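Hats, wire and a bare table: a quick talk with Everaldo Amaral

Caught Everaldo Amaral between deliveries, 40 minutes, most of it spent standing up. He sells caps out of Marinho, his shop in Stultholm. Started with 200 of them in boxes. "Big mistake, boxes. You don't buy a hat you can't see."

So, racks. White wire, two tiers, arms going out all round. He likes them plain. "The rack shoudn't be the thing you look at." 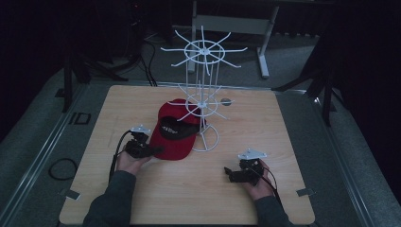 On filling one up

Bottom tier first, he says. Always. "Top first and it gets tippy, I learned that in November with a full one." Brims all facing the same way. Red ones at eye level, they sell. Does he ever get bored of it? "No. Well. After the thirteenth cap, a bit."

The table matters to him more then I expected. Light wood, nothing on it he doesn't need. "I wipe it down before every batch. Dust shows on a dark cap, you would not believe."

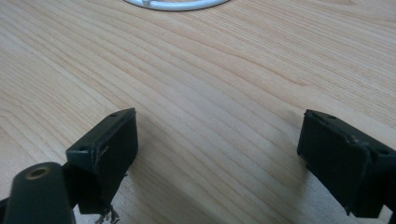

The pale wood tabletop, grain up close.

Next is a second rack, by the door. "Then I stop buying racks," he says. His phone goes and he's off.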